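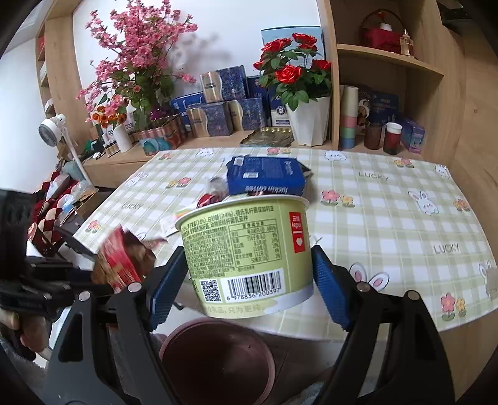

Karkville Automation Forum > End Effectors > Ribbed pads or flat pads for thin-walled packaging

t_salehi
Posted 2019-08-14
Our laboratory is selecting finger pads for a set of hand-held grippers intended for household clearing tasks. The two candidates are the blue ribbed pad from Koletti and the flat silicone pad from Barros. Test items are paper tubs, snack wrappers and small cartons. I would welcome comments from members who have used either product on paper containers.

amatos_lab
We ran 200 grasps with each pad last April. The ribbed pad dropped fewer tubs. It performed less well on crumpled wrappers, which tended to fold into the grooves and release late over the bin. Our recommendation was the ribbed pad for mixed waste.

Tymofii H.
I must disagree with the recommendation. A late release is a failed placement in our protocol, and wrappers make up the larger share of the items on most tables. We adopted the flat pad for that reason and have not reversed the decision.

amatos_lab
That depends on how placement is scored. We allowed two seconds after the fingers opened. May I ask what limit you apply?

Tymofii H.
None. The item must fall when the fingers open.

a.cabrera
Members may wish to consider wear as well. At Grestness we replace ribbed pads after about 4000 cycles, when the edges of the ribs begin to round. I have no comparable figure for the flat pad. Please also record the tilt of the tub once it is gripped. A rolled rim catches on the bin if the tub goes in at an angle.

t_salehi
Thank you. We will score both release rules separately and add tilt to the log sheet. Does the Koletti pad fit the older linkage arms without an adapter?

a.cabrera
It does, provided that the short screws are used.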